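Zalton Robotics Club: Minutes of the April Meeting
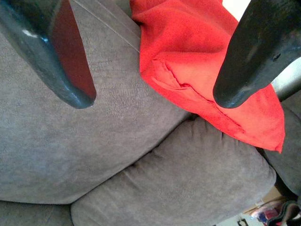
Page last changed: 12/05/2018

Present: Arif Majumder (chair), Farzana Miah, Nilmini Miah, Rezaul Herath (minutes). Apologies from Tahsin Wanigasekara.

1. Last minutes. Agreed with one correction: the spare cable belongs to the school.

2. Cloth task. Farzana reported on the pickup trials. The arm is working over the gray couch with the red cloth draped on the cushions. The fold in the cloth is the best place to grip. Where it lies flat the fingers tend to slide. Nilmini asked for a slower approach near the seams. Agreed. Farzana will change the speed setting and run 60 more tries before the next meeting.

3. Wrist camera. Rezaul said 458 clips have been labeled so far. Arif wants the labels checked by a second person. Nilmini will do it.

4. Belumel Cup. Entry form is in. The rules allow one cloth of any color and no marks on the furniture. Tahsin to confirm the table height with the organizers.

5. Money. Balance is $2943. Finger pads approved. New laptop put off.

6. Any other business. Door code has changed, ask Arif.

Comments (3)

Tahsin W.: Sorry I missed it. Table height is still not confirmed, I wrote to them again.

Nilmini: Item 3, I can only start after exams.

R. Herath: OK, noted for next time.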